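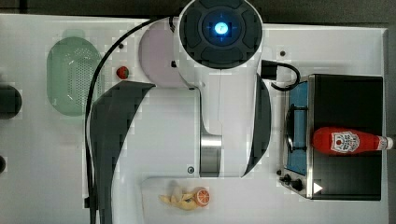 Speaker notes -- student showcase, October 2023
The Kitchen Table Project, Noonan robotics club

Opening (keep it short, they've been sitting a while)

Hi everybody, I help run the robotics club at Noonan along with Kerttu Lindqvist, who is over there by the door and will take the hard questions. I want to talk about what our students have been doing since May, which is teaching a robot arm to tidy up a play kitchen. Yes, a play kitchen! Wait for the laugh. If there's no laugh, move on.

Why toys? They're light, they're cheap, and if the arm squashes a strawberry we don't have to mop. They're also a real pain to pick up, and that's the part the students got hooked on. Ketchup bottles roll. The fruit is tiny. A colander has an edge in all sorts of places and the students argued for two whole meetings over which one to grab. (Tell the Arvo story here if time allows -- he lost the argument and then wrote the best colander code in the club.)

How a session runs

Two students drive, one keeps the log, everyone else offers advice whether it's wanted or not. Say that each "round" is one layout of the table and one job, like moving the ketchup or putting a piece of fruit on the plate. The kids named their software Kindico and I have never gotten a straight answer about what it means.

Mention that they lay the table out themselves. Early on they lined everything up in rows and the arm looked like a genius. Then Kerttu came by and shoved things around, and it looked a lot less like a genius. After that, messy became the rule: pans off at one side, strawberry out in the open, the bottle lying at an angle.

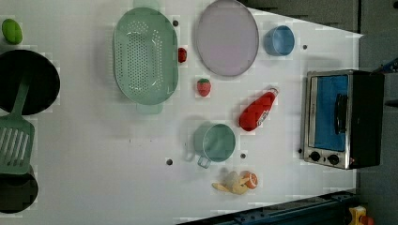

What the students learned

Start with the numbers, people like them. 597 rounds logged. 222 of those went into the final test set, which the students picked and I stayed out of. We have 22 members and every one of them has driven the arm at least once, including the ones who signed up to do the poster.

Then slow down and talk about the bottle. A ketchup bottle lying on its side wants to be grabbed across the middle, and the first version of the code kept going for the cap end. Arvo Kiiskinen's fix was to have the arm come in over the widest part and turn the gripper before it closed. It sounds so simple when I say it up here! It took them weeks, and there was a lot of staring at the log. 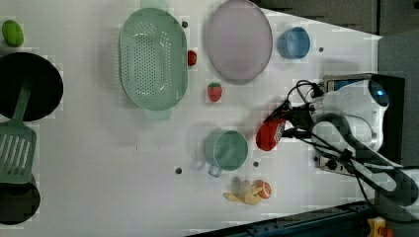 The other big one was crowding. Put a mug right next to the thing you want and the gripper has to care about both of them. The students wanted a rule for this and ended up with a rule plus a list of exceptions, taped to the cabinet. Pause here, because the teachers in the room will want to say something.

Also cover (quickly): stop button drill before anyone drives, hands off the table while the arm is live, long hair tied back. Parents ask every time.

What's next

Zoltlow, the spring competition, has a sorting task, so we're going to try that with the same toys. Evau is the new team name, voted in last meeting, and please don't ask me to pronounce it twice.

Thank the parents who drove carpool. Sign-up sheet is by the door with Kerttu. Questions.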